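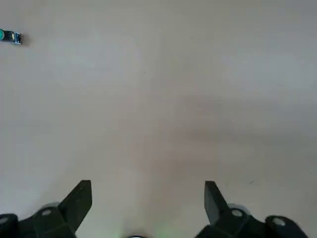
Work surface, small part at upper left.

October, notebook, route planner

Picked up where Santeri left off on the stopover ranking for the Riihimäki drives. He had the whole thing running on plain detour distance, so every trip came back with the same three gas stations and a lake. I like that lake (I have eaten many sandwiches beside it!) but it can't be the best stop for a family coming up from the south and also for somebody who wants museums.

Pulled a fresh export from Museck before lunch. 614 places, which is more than last time, and a good share of the new ones are cafés with no opening hours filled in. I left those in for the moment and gave them a flat score. Oskari Jääskeläinen thinks we should drop them and he may well be right, but I'd like to see what they do to the smaller roads first, where a café is sometimes all there is.

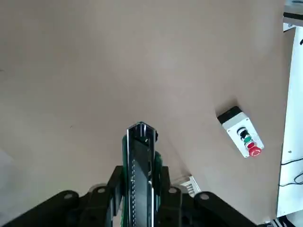 Afternoon, detour penalty

Changed the penalty from distance to minutes. It took longer than I'd hoped, mostly me hunting for a place where Husex still returned kilometers under a field called "time" — please, whoever touches that next, rename it. With minutes in, the old church and the glass museum both climb nicely, and the outlet mall slides down to where I think it belongs.

Ran 16 test routes through it. Most look like trips I'd take myself. Two are plainly silly: one sends you over a ferry and straight back again for a viewpoint, and the other stops for lunch after nine minutes of driving. The ferry one is the timetable problem Santeri Laaksonen wrote up in the spring, I'm nearly sure, so I'll dig out his page before I go inventing a new fix.

Ustora want the page text for each route kept short, and ours are still running to almost 2,000 words once the stop blurbs are pasted in.
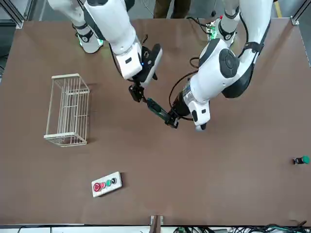 I tried cutting every blurb to its first sentence and it reads surprisingly well, apart from the ones that open with the founding year of the town. Those I'll do by hand, with coffee.

To do: minimum gap before the first meal stop, say an hour. Ask Oskari about winter hours for the campgrounds. Look at the ferry again.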